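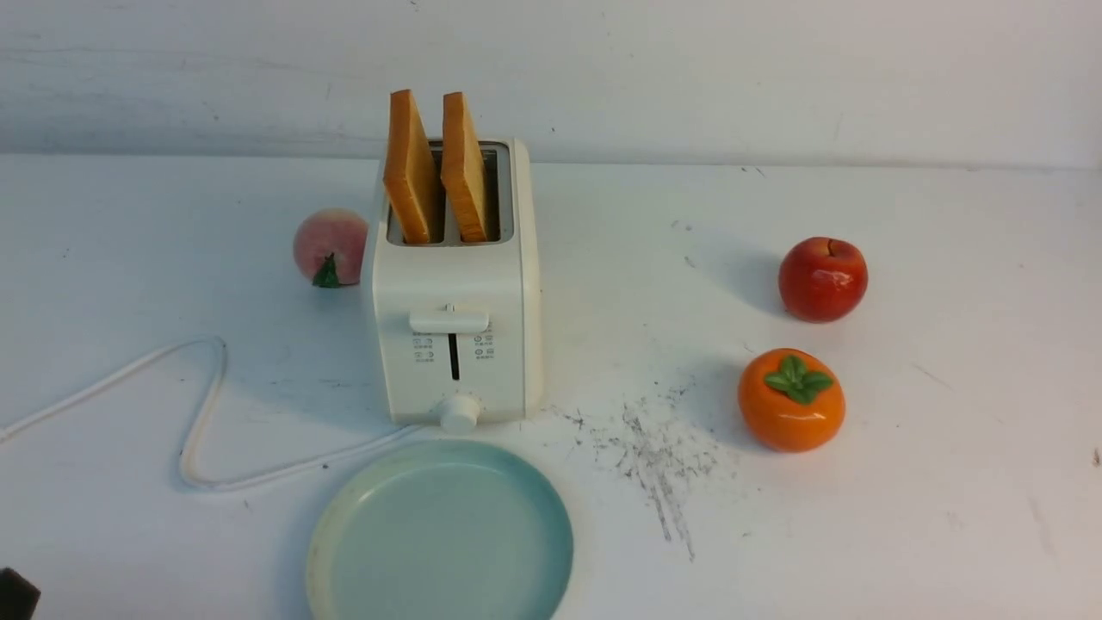
Carol Yeoman kam wie immer vor den anderen. Sie hängte den Mantel an die Tür, schaltete das Licht ein und stellte den Wasserkocher an. Seit September arbeitete sie bei Bickerstaff in der Prüfung, und seit September machte sie die Arbeit nicht mehr mit den eigenen Händen.

Früher hatte sie in Nilitz Toaster geprüft, 93 am Tag, an guten Tagen mehr. Brot hinein, Hebel hinunter, warten, Brot heraus. Man konnte dabei reden. Man kannte die Kinder der anderen mit Namen, und man wusste, wer schlecht geschlafen hatte.

Jetzt bewegte der Arm das Brot, und Carol saß daneben und schrieb auf, was er tat. Das Brot war nicht echt, auch der Pfirsich nicht. In der ersten Woche hatte sie trotzdem nach Krümeln gesucht, mit der flachen Hand, aus Gewohnheit.

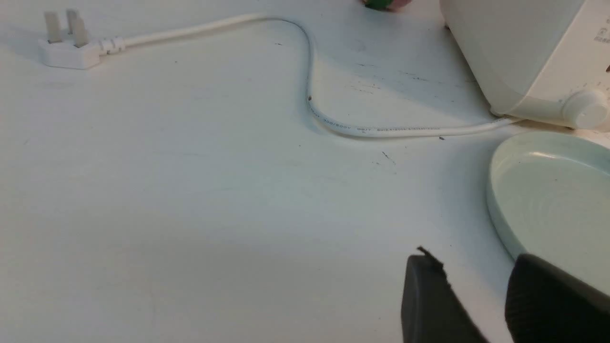 »Welche Nummer haben wir?«, fragte Roland Garside. Er war hereingekommen, ohne dass sie es gehört hatte.

»3416.«

Er nickte und setzte sich an den zweiten Bildschirm. Roland war jung und höflich. Er sagte nie »die Maschine«, er sagte Vilteo, so hieß das Programm, und manchmal sagte er auch »er«. Carol hatte sich lange dagegen gewehrt. Dann hatte sie eines Morgens selbst gesagt: Er ist heute langsam. Roland hatte nicht gelacht, dafür war sie ihm dankbar.

»In Jenden wollen sie ab September acht davon«, sagte er.

»Acht Arme?«

»Acht Plätze. Mit Armen.«

»Und wie viele Leute?«

Roland sah auf den Bildschirm. »Zwei, glaube ich. Das ist noch nicht entschieden.«

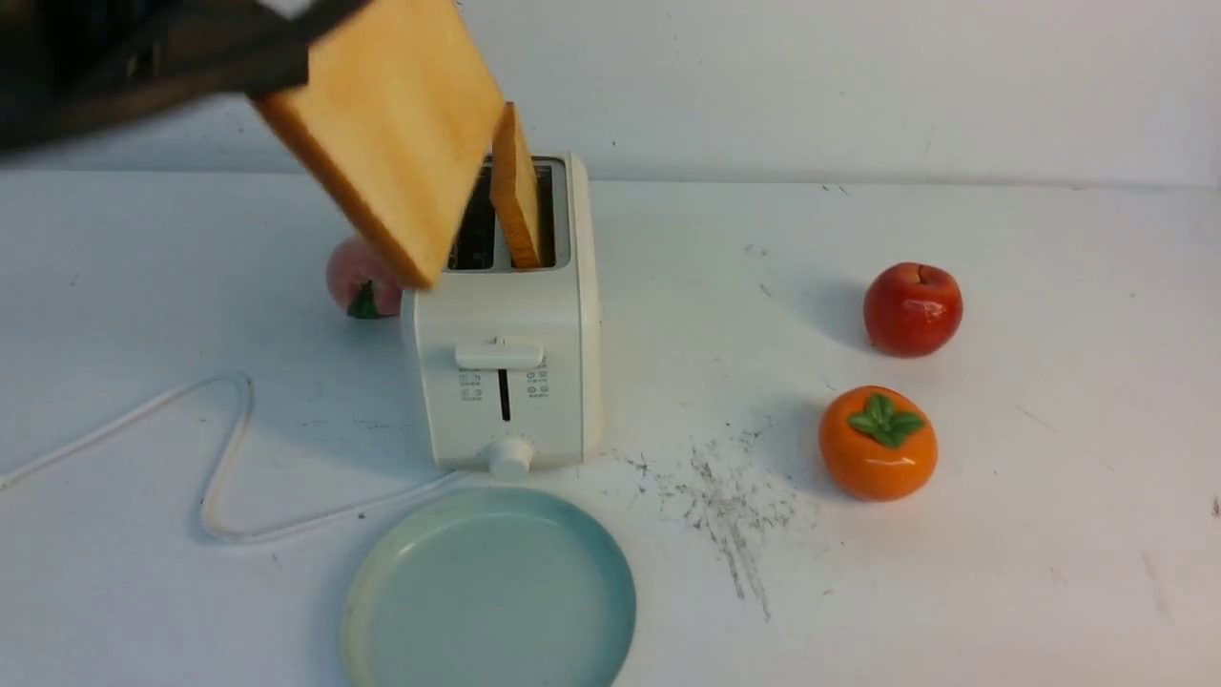
Versuch 3416, die zweite Scheibe über dem Toaster.

Carol beugte sich vor. Sie kannte diese Stelle gut. Es war die Stelle, an der sie selbst immer das Handgelenk ein wenig gedreht hatte, ohne daran zu denken. Als man sie fragte, wie sie das mache, konnte sie es nicht erklären. Sie hatte es dann vorgemacht, fast eine Woche lang, und jemand hatte es aufgenommen.

»Er macht es wie Sie«, sagte Roland.

»Nein«, sagte Carol. »Ich war schneller.«

Sie schrieb die Uhrzeit in die Liste. Draußen auf dem Gang gingen Leute vorbei, die sie nicht kannte. Sie dachte an den langen Tisch in Nilitz und an die neun Stühle, die dort gestanden hatten.

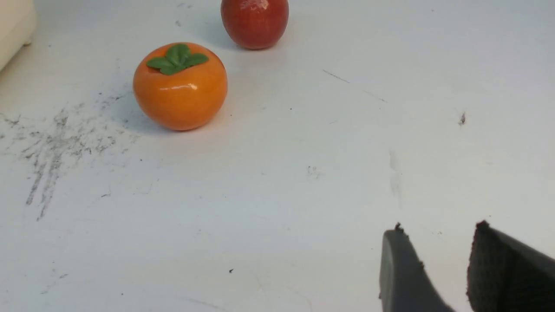

Der Greifer unterhalb der Kaki.

»Würden Sie nach Jenden gehen?«, fragte Roland nach einer Weile. »Wenn man Sie fragt?«

»Hat man gefragt?«

»Man hat mich gefragt, ob Sie gehen würden.«

Der Wasserkocher schaltete sich ab. Carol stand auf und nahm zwei Tassen vom Regal. Sie überlegte, wie weit es nach Jenden war, und ob dort am Morgen ein Bus fuhr.

»Mit Milch?«, fragte sie.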